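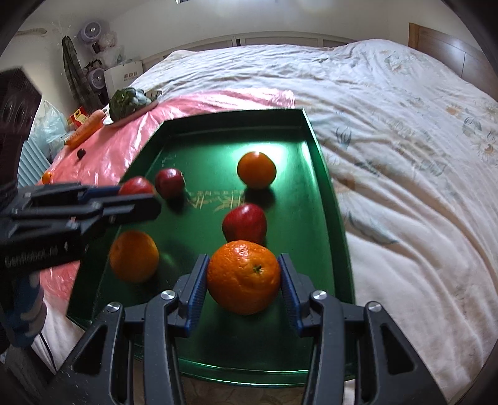
The Orange Question

By October the workshop had moved into Shazia Mengal's bedroom, the garage having been lost to her brother's kayak. The bed was the only flat surface left, if you were generous about flat.

"Close it slowly," she said.

Loten closed it slowly. The blue fingers settled on the orange and the orange stayed where it was, in the green tray with the others, looking expensive.

"Log it."

"As what?"

"As a grip. Fruit, round, large."

He wrote down a grip. Their notebook went back to spring and held almost 200 of these, along with a grocery list and a drawing of Marchetti asleep. Marchetti was supposed to be building the arm. The arm would one day pack fruit without any help from Loten's wrist - Shazia had promised this to her mother, who wanted her quilt back.

"Apple next," she said. "The red one."

"They're all red."

"The near one, then."

Loten flexed his hand. He had studied philosophy for 5 years and had expected, at this stage of life, to be disagreeing with somebody in a café.

"When the arm works," he said, "does it get to pick the apple?"

"It gets told which apple."

"By you?"

"By the notebook."

He thought this over and felt a certain kinship with the arm. Then he let go of the orange and it rolled, without hurry, toward the carrot.

"Log that too," said Shazia.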